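Chapter 4
Stone in the Home

Most people meet natural stone first in a kitchen or a bank lobby. They touch it, they find it smooth, and they think of it as a finished thing. In this chapter we study marble as a material with a past. It began as limestone and was changed by heat and pressure deep in the ground.

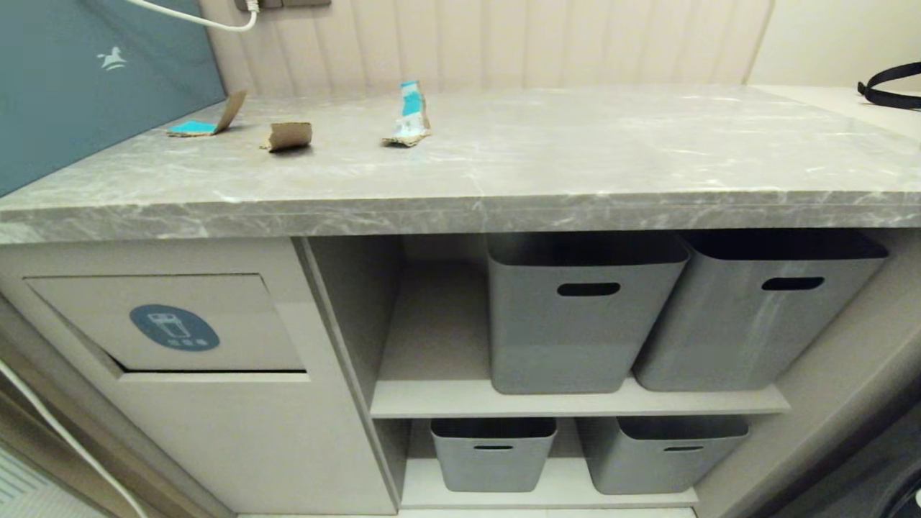 Text by E. Trerow

The lines we call veins come from other minerals, such as clay or iron oxide, which were present in the limestone before it changed. In a gray marble the veins may be pale or dark - often both in one slab. A polished face also reflects light strongly, so a buyer should look at a slab from more than one side.

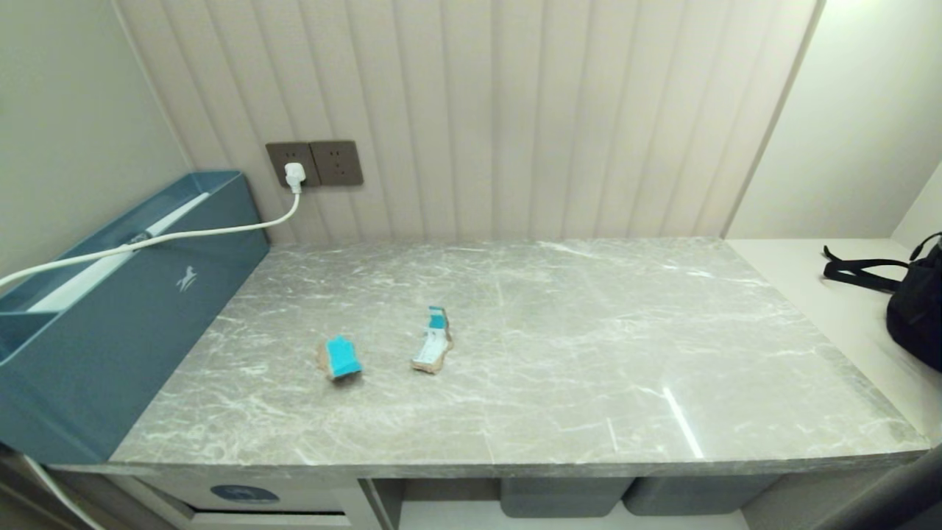

4.1 Why Acid Harms Marble

Marble is mostly calcite, and calcite reacts with weak acids. Lemon juice left on a polished top will leave a dull mark - this is called etching. A sealer slows down stains, but it does not prevent etching.

Related chapters
Slate and Its Uses
The Lodiston Quarries

Sign up for the Eltik newsletter to hear about new chapters.

© Gillies Press | Contact | Back to top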